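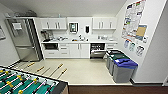

Where does everyone at the Bresville office end up around three in the afternoon?
In the break room, usually with a mug in one hand and an opinion about the foosball score.

I've been meaning to put up a gallery of our kitchen ever since we moved into the second floor, and in May I finally got to it. So many people from the Munro office keep asking what it's like over here! It's a small room - 243 square feet by the lease - and I love it more than any other corner of the building.

A few things for anyone planning a visit. The coffee machine lives at the left end of the counter, right under the upper cabinets, and the cups and other small stuff cluster next to it. It has made 2000 drinks by its own counter, and I'm pretty sure a good share of those were mine. The big stainless fridge has water and ice in the door, so bring a bottle and fill it up before the long drive back.

The foosball table gets its own paragraph because it deserves one. We found it secondhand from a bar in Cendholm that was closing, paid 70 dollars for it, and carried it up the stairs ourselves on the hottest evening of the year (the elevator was too short by a hair). Lunch matches are open to everybody, visitors included, and you do not have to be good. I'm certainly not! The spring ladder ran to 284 games and the Pirnia project team took it by a single win. They will bring it up.

And now the sink, right after lunch, when there's always somebody's plate in it.
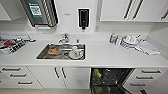 Plate, cup and saucer, waiting their turn.

I really like how the counter came out. All that white makes the whole place feel bright even in January, and the faucet has a nice high shine to it. The soap is in the black dispenser on the wall, with paper towels just to the left of it. If you use the sink, please wash your own things and put them away before you head back to your desk - the cabinets on the right are for plates and bowls, the ones over the coffee are for mugs.

More galleries are coming, with the front lobby next and then the little roof deck once the new chairs are up there. If you have good pictures of either one, send them to Skye Dow and I'll add them to the page.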